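Selcombe banned the plastic cup in June, and if you listen to the people who sell paper ones, the town has been saved. I'm less sure. I spent the better part of a week there drinking coffee I didn't want out of containers I'd been told to feel good about, and I came home with a bag of pamphlets and a stomachache.

The pitch is simple enough. Paper comes from trees, trees grow back, and a cup made of the stuff goes into a green bin and returns to the earth. Gurnus, the firm that supplies most of the cafes on the main street, prints a little leaf on its shipping cartons. The sales brochure uses the word "natural" on every page, including the page with the phone number.

Here's what the brochure leaves for the small type. Plain paper doesn't hold hot liquid for long. To make it work, you have to coat the inside with something, and for most of the cups sold in the world that something is a thin layer of plastic. The coating can be separated from the fiber, but it takes equipment that an ordinary paper mill doesn't have. The mill that takes Selcombe's paper doesn't have it. So the cups get pulled off the belt and sent to the landfill, along with the lids, which were plastic all along and somehow escaped the ban.

Gurnus says its newer line uses a plant-based lining. That may well be true. Plant-based linings of this sort usually need the steady heat of an industrial composting plant, and the nearest one to Selcombe is 27 miles away and doesn't accept them. Its rules are posted at the gate, in capital letters. I asked Gurnus whether its customers knew about this. I was told the company was "in conversation with partners," and then I was told it again.

What bothers me more is the way the argument has been set up. Paper against plastic is a comfortable fight to have. Whichever side wins, we all go on throwing away a cup a day and somebody goes on selling it to us. The older question, whether a person sitting down indoors for half an hour needs a throwaway cup in the first place, has dropped out of the discussion. At one cafe I asked for a mug and was told they'd gotten rid of them to save on dishwashing. The sign over the register thanked me for choosing the planet.

Offices are worse. A cafe at least sells you the drink. In an office the cups come in sleeves, stacked by the water cooler, and people take a fresh one every time they get up. One landlord in town let me look at a supply order for a medium-sized building: 1,000 cups, delivered every two weeks. Some of those get used for three swallows of water. Plenty never hold a drink at all. They turn into pen holders, paper clip dishes and places to put a tea bag, and then on Friday they go out with the rest.

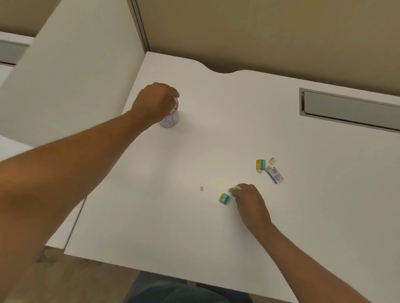 Ballel, reading an early draft of this piece, objected that I was being unfair to the office cup. A cup that gets kept for a second job has at least earned something, the argument went, and I'd do better to go after the ones that get tossed while they're still warm. I'll grant part of that. But the order is still for 1,000, and it hasn't gone down.

There is a reusable scheme in Selcombe, and I wanted to like it. It's called Ait Ali, it runs out of a former shoe store, and it lends sturdy cups for a deposit of 4 dollars. You drink, you return the cup to any shop that takes part, you get your money back. It launched with 500 cups. I asked how many had made it home and was given a long answer about community. A good share of them, I suspect, are sitting in kitchen cabinets, where they're being used as cups, so maybe that counts as a success of a kind nobody planned for.

The trouble is that a heavy cup costs more to make than a light one, in energy as well as money, and it has to go around many times before it comes out ahead. How many depends on who did the study and who paid for it. It also depends on how the thing is washed - hot water isn't free either. Ait Ali couldn't tell me its average number of uses. I don't think it was hiding the figure. I think it had never worked it out.

The town has its own report due next year. It will measure how many plastic cups have disappeared from the trash, and the number will be excellent, given that they're banned. Whether it will weigh the paper ones that replaced them I couldn't find out. The office in charge said the scope was still being settled.

On my last morning I bought a coffee at the train station, where the ban doesn't apply. It came in a paper cup anyway, with a second one slipped over the first to keep my fingers from burning.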